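Grekon (garment handling kit)

From Nonberg, the free reference on workplace machines
Last edited 2024-02-27

Grekon is a two-armed garment handling kit sold by the firm Takau. It is meant for small laundries, care homes and teaching workshops, and is supplied either as a full set or as a pair of grippers for arms the buyer already owns. The kit was designed by Siebe Verstraete and Darlene Simard and first offered for sale in June.

Contents

The full set comprises two arms, two grippers, a control box and 6 camera mounts. A camera may be fitted at each wrist so that the operator can see between the fingers as the arm moves.

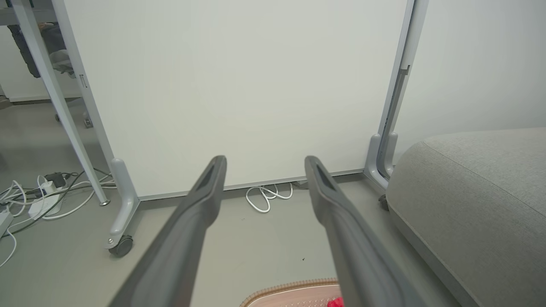
The control box holds 100 recorded tasks at a time. Older tasks may be moved to an ordinary computer and loaded again when needed. The maker advises that the arms be bolted to a firm base before first use, and that users keep the area within reach of the arms clear.

Use

Grekon is intended for lifting clothing from a basket, spreading it and laying it down. Knitted and fleece items are held by both grippers at once, as a single grip tends to let the cloth twist.

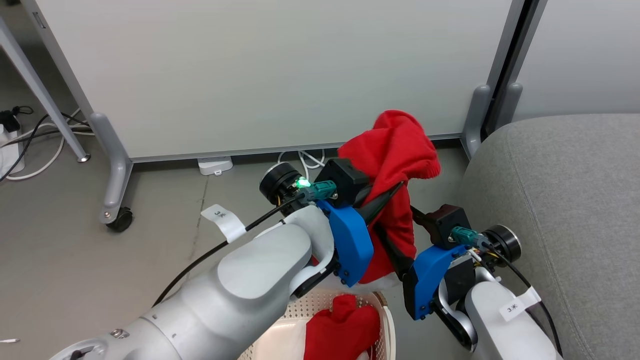

Training is sold separately as a course of eight lessons, taught by Thérèse Nguyen at the Takau works. Buyers who take the course receive a printed handbook and a second year of telephone support. Spare fingers are sold in pairs.

Reception

A review by Brayden Lavoie and Tyson Lavoie for the trade paper Agyeman covered 1332 lifts of mixed clothing. The reviewers praised the steady grip on heavy cloth. They found the kit slow with thin shirts and considered the handbook poorly arranged, in particular the chapter on setting grip force. Takau has since issued a revised chapter.

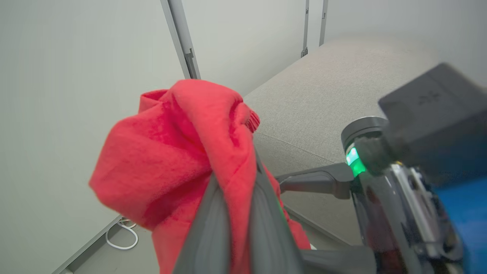 Can the grippers be bought without the arms?
Takau sells them as a separate pair, with fittings and cables included. The control box must be ordered as an extra item.

See also
Laundry machinery
Robot gripper
Folding machine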